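# Folding black T-shirts so they stay folded (and so I can tell them apart)

**flosten_flats**

I own a lot of black shirts. I work front of house at a small theater and that's the dress code, so please don't suggest buying a gray one. When I fold them on the bed I can't find the side seams, the sleeves end up wherever they like, and the stack leans over by morning. The drawer is shallow, 5 inches on a good day. Is there a method that doesn't need perfect eyesight? I do this at 11 at night.

---

**Sikora**

Get off the bed. A bed is soft, it's lumpy, and yours is probably navy. Use a table, the paler the better, so the outline of the shirt shows even when nothing inside the outline does. I use the top of the chest freezer.

Then quit looking for seams and work from corners. Pick up the far edge by its two corners, pull until it's nearly straight, and lay the cloth down toward you.
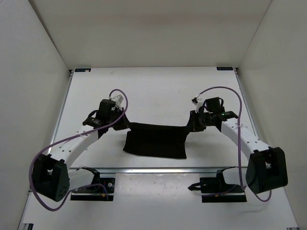
Smooth outward from the middle with flat hands, then fold each side in to the same width, sleeves doubled back on themselves. Fold the bottom up to just short of the collar, then in half again. If one corner flares out, fix it before the first fold. By the third fold it's a permanent feature of the shirt.

For the drawer, stand them on edge like files. Telling them apart is a separate problem. I put a stitch of colored thread inside each hem, which took 2 evenings and most of my goodwill.

---

**lido61**

I roll mine. Works fine.

---

**Tornow_upstairs**

Rolling does work if you don't mind turning up looking like you slept in a tube. Seconding the pale table. I'd add that you should fold them straight out of the dryer, before they've had a night in the basket to form opinions. Also, run a lint roller over the table first. Mine had roughly one cat on it.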